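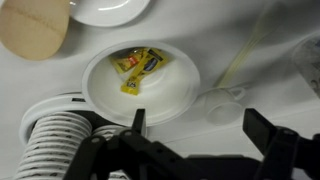 About Zodport

Zodport is a shared workshop in Jomville for people who build robots in their spare time and would like to know whether the things work. The second half of that sentence gives us most of our trouble. Building an arm setup at home has become fairly easy. Knowing what it can do, apart from the one time it did it while your brother-in-law was watching, is still hard, and we have organized most of the shop around that problem.

We have 60 members. Some come in every evening and some we see in October and then not again until spring. We have benches, printers, a decent drill press, a bad band saw, and a kitchen. The kitchen is where the main shared project lives, and it's the part visitors ask about, so a good deal of this page is about the kitchen.

Who we are

The shop was started by Parvathi Kulkarni, who had spent a long stretch of her working life testing packaging machines and had come to distrust every sales video she was ever shown. She wanted a place where you could bring a robot, put it in front of ordinary stuff, and write down what happened, including the parts that would embarrass you. The early members were mostly people who had bought a kit, watched it fail at something a toddler can do, and wanted company.

We are not a company in any serious sense. We charge dues, we pay rent, and when there is money left over we argue about it. Nobody here is employed to be cheerful about automation. A few members think household robots are coming soon, several think they are a long way off, and the rest are here for the drill press.

What we're building

The shared project is called Clunder. It is a tabletop setup that is supposed to handle small kitchen things: bowls, saucers, paper cups, packets, napkins. The arms were bought. What we make and keep remaking is the stuff around them, meaning finger parts, camera mounts, cable routing, and a large pile of software that each new member wants to rewrite.

It would be easy to describe Clunder as a robot that sets out a coffee counter. We've seen other groups describe less as more. So, in plain terms: it is a gripper on an arm, with a small camera near the wrist, that tries to pick up one item and put it down someplace else. Sometimes it manages. When it does, we try to find out if it would manage again with the item turned a little, or with somebody's cup moved into the way.

Packets are a good example. A packet lying in a bowl sounds like nothing. The rim limits how low the fingers can go, one packet overlaps another, and the wrapper bends when you touch it. Most of us assumed packets would take an evening. We have stopped assuming things about packets.

Clear plastic is worse. A see-through cup on a white surface is hard enough for a person without their glasses, and the wrist camera has no advantage there. People suggest putting a sticker on the cup. Sure, that would help, and then we would have a robot that can pick up cups with stickers on them.

What it costs

The budget for parts we make ourselves is $3,000 a year, paid out of dues. It doesn't cover the arms and it doesn't cover anyone's time, which is the real cost and which every hobby write-up leaves out. If a page tells you that you can automate your kitchen for the price of a used bike, look for the part where they count the weekends.

We buy small hardware from Tanasarn, a local supplier, mostly on account of the counter staff letting us return things. They don't sponsor us. We've turned down sponsorship a couple of times, and the discussion both times was short.

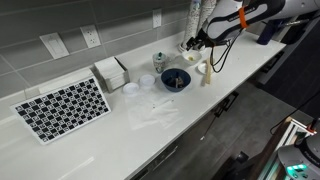
Reading time for the rest of this page: 2 minutes

How we test

The work happens on a countertop because that is where bowls and cups normally are. We had a clean bench with black cloth on it for a while, and everything went beautifully on the cloth. Then we moved to the counter, with its glossy top and gray tile and outlets, and a good share of our progress went away. We've kept to the counter ever since.

Before a session, somebody runs the calibration. That's the job of the big black-and-white board you'll see propped up against the backsplash. It gives the cameras a known pattern to measure from. If the board gets bumped halfway through, the session is done over, even if the results were good, and especially if they were good.

After that the rules are simple and people complain about all of them:

The person who wrote the code doesn't lay out the items.

Every attempt goes in the log, including the ones where the operator says it shouldn't count.

If a person reaches in to help, that attempt is a failure. Nudging a saucer is helping.

Nothing gets called "autonomous" on our site if someone was steering it. A lot of what we record is a person driving the arm by hand to collect motion data, and it is marked that way.

Videos are shown at the speed they were recorded. Yes, they're dull.

As of 16/12/2024 the log held 2,218 attempts. Members can read the whole thing, and anyone else can ask for a copy. We don't publish one overall success rate. A single number would mix napkins with stacked paper cups, and they have very little to do with each other. Ask us about a specific object and we'll tell you how it went.

What we don't believe yet

We don't believe that a setup that works on our counter would work on yours. We haven't tried it, and moving the same gear from the bench to the kitchen was humbling enough.

We don't believe more data fixes everything. It has fixed a few things. Other problems turned out to be a loose bolt in the finger linkage, and we had collected data on top of that bolt for weeks.

We don't believe the cables can be ignored. They hang in loops off the arm, they reach the counter, and they have views of their own about where a cup should go. Every design someone draws at home leaves them out.

We are undecided about whether any of this will ever be quicker than getting up and moving the bowl. Parvathi says no. She also shows up more than anyone.

Joining and visiting

Membership is open to adults who live in or near Jomville. You don't need an engineering background. You do need to be able to sit through someone else's test without touching the table. New members start by laying out items and keeping the log for other people's sessions, and they get time on Clunder once they have done that for a while. This puts off the folks who want to plug in a new model on their first night, and we can live with it.

If you're building at home, you can bring your project in and use our items and our rules. We'll lend you a bench and a person to write things down. Please bring your own laptop and your own power supply, labeled. Batteries don't stay overnight.

Visitors are welcome by arrangement. You should know that a visit is slow. You may watch an arm hover above a small bowl for quite some time while two people look at a screen and disagree. We don't stage a demo for guests, and if the session goes badly you'll see it go badly.

Keep behind the taped line when an arm is powered, keep long sleeves and lanyards out of the way, and don't drink from any cup on the counter. They're test items and they have been on the floor.

Contact

Use the form on the Contact page. Parvathi Kulkarni reads the messages herself and usually gets back within the week. Questions about parts and prices are fine. If you want us to tell you which robot to buy for your kitchen, the answer at the moment is that we wouldn't.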